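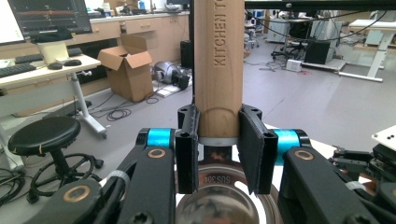 Drekberg Home Forum > Kitchens > Storage and tidying
Mug tree for wooden utensils instead of a jar?
Replies: 26 - Views: 3,528 - Page 1 of 2

saltmarsh_lane
I have finally given up on the utensil jar. Everything goes in handle first, the heads tangle together, and whatever I want is always at the back. It also takes up the only bit of worktop next to the hob.

I've got a mug tree that we don't use for mugs because ours are too wide and knock into each other. Round flat base, one tall thin pole, and eight curved hooks at the top going out like spokes. All white. My idea is to hang the wooden things from it and put the rolling pin and the steel mixing bowl in the cupboard where the jar's overflow lives at present.

Has anyone done this and kept it up? Main worry is whether it tips over when one side is full.

pennyfold
Did it for a year. Tipping was only a problem when I hung a ladle on one side with nothing opposite. Wooden spoons weigh next to nothing. Put the heaviest two across from each other and you'll be fine.

The bigger nuisance was that most of my spoons had no hole in the handle. You will need to drill them or tie a loop on.

Tetsuya Hirose
I would not drill old spoons. The end grain opens up around the hole and they can split if they get left in the washing-up bowl. A loop of cotton string tied tight below the end works if the handle has any kind of knob. If it is straight all the way down the string slides off.

pennyfold
Mine are drilled and none have split. Small bit, go slowly, rub some oil in the hole afterwards.

Tetsuya Hirose
Fair enough. I have had two go, both beech, both old.

gatepost
Why not a rail on the wall? Darkel do a plain one with hooks and it takes up no worktop at all. I can't see the point of swapping one thing on the counter for another.

saltmarsh_lane
We rent, so no drilling the walls. I did look at a stick-on rail but the tiles are textured.

I had the stand out on a table this afternoon to have a proper look at it before it goes anywhere near the hob.

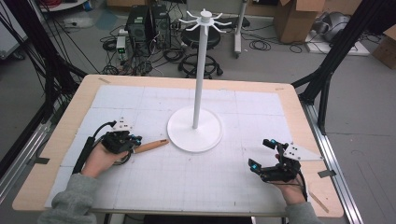

The hooks are all at the same height, so anything hanging will sit in a ring with the pole in the middle. I think that's better for me than the kind with arms at different levels, where the top row gets in the way of the bottom one. Long handles have the whole length of the pole to hang down.

What I can't decide is whether to fill every hook. The jar had far more than eight things in it and I'd guess I use four of them. The rest are duplicates, plus a spatula that came free with a pan.

moorhen
Don't fill them all. Leave every other hook empty or you're back to everything knocking together. Four things, four gaps. The duplicates can go in a drawer for a month, and if you haven't gone looking for them by then, give them away.

gatepost
A month is too short. I only use my flat spatula at Christmas and I would be very annoyed to find it gone in December.

moorhen
Then keep the flat spatula.

dunnock7
What about the rolling pin? I keep mine standing on end inside a steel bowl, in the corner of the worktop. Takes up the footprint of the bowl and nothing more. Only thing is it rolls round the side if you knock it.

saltmarsh_lane
I've tried the pin that way and it's all right, but then I have to take it out whenever I want the bowl, and I want the bowl most days. Also ours is engraved and I'm always scrubbing flour out of the letters, so I'd sooner it lay down in a drawer with a tea towel over it.

For the stand, I've been trying to judge how much room to allow round the base. The hooks stick out from the pole, so I'm going to leave a clear patch all the way round and keep the salt and the oil bottle off it.

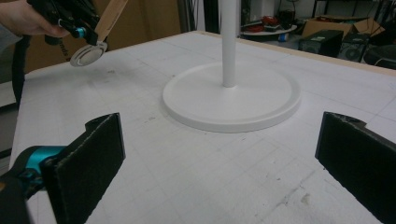

Chae
Check the base before you load it up. On my old one the pole screwed in from underneath and worked loose every few weeks, and then the whole thing leaned. A quick turn by hand sorted it but I had to remember to do it. I also stuck felt dots under the base because it slid about on a smooth worktop.

Tetsuya Hirose
Rubber dots are better than felt near a sink. Felt holds the water.

Chae
Mine was nowhere near the sink, but yes, rubber if it is.

gatepost
I still say a rail.

pennyfold
One more thing - don't put it right beside the hob. The spoons nearest the pan got a film of grease on them and I was washing clean spoons. An arm's length away is enough.

saltmarsh_lane
Thanks all. Going with four things on it, string loops to start with, and it can live at the kettle end. I'll get some rubber dots when I'm next in Claltar. If the string keeps slipping I'll drill the cheap ones and leave the old spoon alone.

Next page >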